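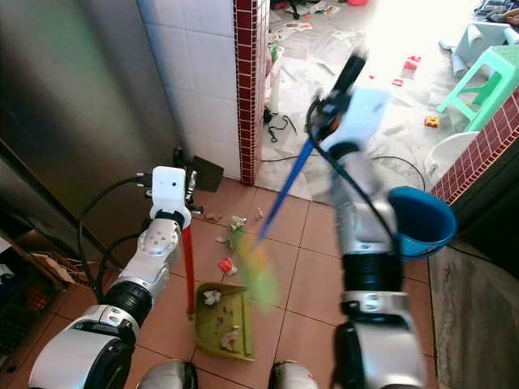
October, notebook of the sweeping group, started 14:20

Today only the two-arm task: dustpan left, broom right. Berwyn wanted to go on with the shelf task, but the club evening is coming and the sweeping is what we have promised to show.

Setup as before. Left gripper holds the dustpan by the red handle, right gripper holds the broom by the blue one. Paper scraps and crumbs on the tiles. Speed of the right arm is set to 100 mm/s for the approach and 600 mm/s for the stroke. Kai asked for a faster stroke and I said no, first we learn the slow one properly.

Notes from the first runs:

- The dustpan must lie flat before the broom starts. If the left wrist is turned even a little, the front lip lifts and the crumbs go under it. Teodor put an extra check in the script — it now waits 2000 ms after the pan is down. This feels long when you stand beside it, but I leave it for now.
- Crumpled paper is easy. Crumbs next to the tiled wall are not. The bristles bend against the wall and then throw them sideways.
- The joints between the tiles keep the smallest crumbs. Two strokes in the same line are better than one long stroke.
- Cable of the right arm: watch it when the elbow goes low. Detlef fixed it again with tape, we need a real clip.

15:45. Changed the stroke so that it begins further from the pan and ends just above the lip. Before, the broom was hitting the edge and pushing the whole pan back in the gripper. Saved as Zadora 4, please do not write over Zadora 3, I still want to compare.

Logging was off for the first part, my mistake. The runs in the folder start after the change.

Open questions:

1. How hard may the left gripper close on the handle? Benedikt has 100 N in his sheet, but I do not find where this number comes from.
2. Should the pan follow the broom a little, or stay completely still? Teodor says follow. I am not convinced.
3. Who orders the clips?

Next time: only wall crumbs, with the broom at a steeper angle. Kai brings the other broom head for trying.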